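**Tuesday — urinary iodine, second batch, plates 31 to 34**

Bench: me (Okabe). Digestion and plate layout: Misaki Arai. Second reader on curves: Haruto Kaneko.

Carried over from last entry: 669 of 1,148 samples have an accepted result. 479 to go. The four plates today are all from the Trivthorpe site, second-trimester spot urines, single void, stored at −20 °C since collection. Chiyo wants the Trivthorpe block finished before we start on Van Dusen so that site and batch are at least confounded in a way we can describe.

**Setup**

Method unchanged. Ammonium persulfate digestion in the sealed block, 60 min at 95 °C, then Sandell-Kolthoff in a 96-well plate, read at 405 nm. Arsenious acid made fresh yesterday by Misaki, ceric ammonium sulfate from the brown bottle opened at the start of the month. Calibrators at 0, 20, 50, 100, 150, 200, 300 µg/L in duplicate. Three QC levels, each at the start and the end of the plate. Samples in duplicate, repeat if CV is over 10%.

Room at 23.5 °C at 8:40, 24.8 °C by the third plate. Noting it since the reaction rate moves with temperature and the plate holder was not pre-warmed for plate 31. Pre-warmed for 32 onward.

Samples were thawed overnight at 4 °C, brought to room temperature, and vortexed. Nine tubes from rack T-12 had visible sediment after mixing. I did not spin them. The protocol says mix and take from the middle of the tube, and the earlier Trivthorpe plates were done that way, so a change now would be worse than the sediment. Tube numbers are on the rack sheet.

**Plate 31**

Curve fit fine on the log absorbance plot, r² 0.997. Low QC recovered high at the start of the plate (61 against a target of 52) and in range at the end (54). Mid and high in range both times.
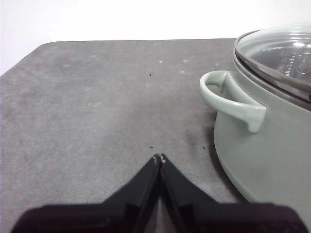

The low QC at the start was in column 3, next to the calibrators, and the cerium goes in by column with the eight-channel. Time from first to last column was 74 seconds by the bench timer. That is longer than Haruto gets (he is usually under a minute), and a slow addition alone would give a drift across the plate in one direction. I looked for the drift in the duplicates, which are laid out side by side, and they can't show it. Adjacent wells see nearly the same delay. This has been a weakness of the layout from the beginning. Misaki has proposed putting the second replicate on the opposite half of the plate. I agree with her but not in the middle of a site.

Decision on plate 31: rejected on the low QC rule, repeat tomorrow. The digests are capped and in the fridge, so only the color step needs repeating.

**Plate 32**

Pre-warmed holder, addition time 58 seconds. All QC in range. Five samples over the top calibrator, to be diluted 1:5 and rerun. Two pairs over 10% CV:

- T-0418: 88 and 109. Repeat.
- T-0433: 17 and 22. Repeat, although at this level the absolute difference is small and I expect it to fail again. We should have set a separate rule for results under 20 µg/L. Raising it again at the Thursday call.

**Plate 33**

All QC in range. No CV failures. Blank absorbance slightly lower than on 32 (0.02 units), which I put down to the second aliquot of arsenious acid being taken from the bottle before it had fully warmed. Not enough to matter.

**Plate 34**

The reader stopped at row E with a carriage error. Sirkik software restarted, plate re-read 6 minutes late. The reaction does not wait, so the second read is no use to us. Partial first read kept in the raw folder with the suffix _partial and not to be used. Repeat with 31 tomorrow. Jhun says the same carriage error came up in his ferritin run last week and cleared when he cleaned the rail. Service log had nothing in it for that date; I have added both.

So two plates accepted out of 4.

**Contamination check**

Chiyo asked for this after the two very high values in the last batch (both over 1,500 µg/L, from women reporting no supplement and no contrast imaging). Povidone-iodine is the obvious suspect. The antenatal clinic at Trivthorpe keeps swabs in the same drawer as the collection cups, according to the site file.

What I did:

1. Filled six unused collection cups from the Trivthorpe stock with 40 mL deionized water, capped, inverted ten times, left for 30 min.
2. Same with six cups from our own shelf.
3. Same with the transfer pipettes from both sites, drawing up and expelling three times into a clean tube.
4. Ran all as samples at the end of plate 33.

Everything read below the lowest calibrator. The cups are clean as supplied. It does not rule out contamination at the time of collection, and water blanks in clean cups were never going to. The better test is a water blank carried through the clinic on an ordinary day, opened and handled like a sample. Wrote to the Trivthorpe coordinator asking for three of those.

Both high samples were re-digested from the second aliquot. First aliquots 1,620 and 1,890; second aliquots 1,580 and 1,910 after dilution. The iodine is in the urine as received, then, or got into the cup before aliquoting. No action on the results for now. They stay in the file with flag 3 and the median will not care.

**Questionnaire side**

Separate from the bench but it landed on my desk. The food frequency forms went out to 2,000 women, and Gorus has imported the second set of scans. I compared a handful against paper. Three problems:

- "Iodized salt at home" has been read as missing wherever the box was ticked in pencil. Scanner threshold, probably.
- The portion field for seaweed accepts free text. We have "a sheet," "some," "in soup," and one that says "ask my mother." Misaki is drafting a coding rule. My view is to code frequency only and drop the amount.
- Home cooking of broth is a yes/no item with no room for what went into it. Kelp stock would dominate everything else on the page for anyone who makes it. Too late to change on this form. Chiyo is considering a follow-up phone item for women over 300 µg/L.
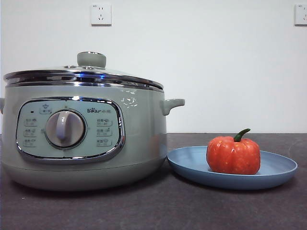
*Multi-cooker with glass lid and light blue plate, charcoal-grey countertop.*

On the third point, I would ask three things only: kelp or not, how many times a week, and whether the kelp is taken out or eaten. Anything longer and people start guessing. Haruto thinks the soaking time matters more than whether it is removed. He may be right, but I don't believe anyone can report a soaking time from memory.

**Creatinine**

Not started for this batch. The question of whether to report iodine per gram creatinine or as plain concentration came up again at lunch. For the record, my position has not changed. For the group median, plain concentration, because that is what the reference cutoffs are set on. Creatinine-corrected as a secondary table. In pregnancy the creatinine itself shifts with gestation, so the correction brings its own bias, and with one spot sample per woman neither version says much about the individual. Jhun wants both in the main table. We can leave that to Chiyo.

We do need creatinine for the dilution screen either way. Anything under 0.3 g/L gets a flag. Reagent is in, lot not yet checked against the old lot. Five samples across the range and two QC levels should be enough for that.

**Running numbers**

I am not going to write down a median for Trivthorpe until the repeats are in. The histogram from 32 and 33 together looks like the earlier plates: long right tail, most of the mass under 150. I would have liked not to look, but the reader software plots it whether you want it or not. Haruto, if there is a way to turn that off, please do.

Plate 31 values are not in the working file. They were exported automatically to the shared folder at 10:52 and I moved them to /rejected at 11:15. If anyone pulled the folder in between, discard.

**Waste and stock**

Arsenic waste container is three quarters full. Pickup requested. Please don't start a second container until the first has a closed tag on it — last time we had two open with the same number.

Persulfate: one bottle left after the current one. With the repeats we will need more than that for Van Dusen. Order form is on Misaki's desk.

Sealing mats for the digestion block are getting tired. Two corner wells on plate 32 (A1, H12) had a little condensate outside the seal after heating. Both were calibrator or blank positions and read where they should, so I left it. The mats should be replaced before the next site.

**For tomorrow**

- Color step repeat, plates 31 and 34, holder pre-warmed, Haruto on the eight-channel
- Dilutions from plate 32 (five samples) plus T-0418 and T-0433
- Clean the reader rail before the first plate and run an empty plate through
- Creatinine lot check if there is time after lunch
- Ask Gorus to rescan the pencil forms at a lower threshold, and get a list of which forms changed

Freezer door alarm on the −20 at 16:10, door not fully latched, temperature had reached −16 °C. Back to −20 at 16:45. Van Dusen racks are on the lower shelves. Logged.

Y.O.

*Added later:* H.K. checked curves for 32 and 33, agrees with both. He gets r² 0.996 for 32 where I have 0.998. He is fitting without the zero calibrator. We need to agree on one way of doing this and write it into the SOP.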